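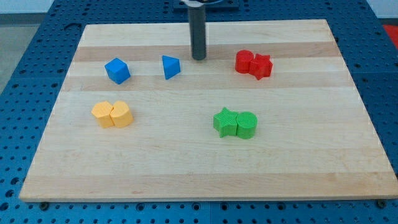
Colored blocks on a wooden board, Ellgate open day

I had been promising my nephew a trip to the Ellgate rink since July, and on 3/18/24 we finally made it to the open day, along with what looked like half of Memness. The doors opened late, but there was coffee in the lobby and plenty of people to talk to, so I can't say I minded!

The hockey club had set the regional cup on a table by the skate rental counter, and you could walk right up and have your photo taken with it. Margit Tveit, who played defense on the winning team, stood there in her old jersey for two hours and shook hands with everybody. She let the little ones touch the handles (gently) and told them which names on the base were her teammates. My nephew asked her if it was heavy. "Heavier when you're tired," she said, and he has been repeating it ever since.

After that we joined the tour. Fermín Núñez took 21 of us down past the locker rooms, through the skate sharpening shop and out to where the ice resurfacer is parked - a big old thing, and louder than I expected when he started it up. He is very proud of the new boards along the north side, and spent a good while on the old ones too, which went to the outdoor rink in Kemness.

We finished in the stands for the exhibition game between the juniors and a side of former players. Piret Bite was in goal for the older crowd at age 62, and she stopped two breakaways in the first period and got a standing cheer for each one. The juniors won in the end, but it was close, and everybody stayed on the ice afterward so the kids could skate with them. My nephew went around with Margit and only fell once.

Parking is easier on the Rätsep Street side, and bring a blanket for the stands. We wished we had.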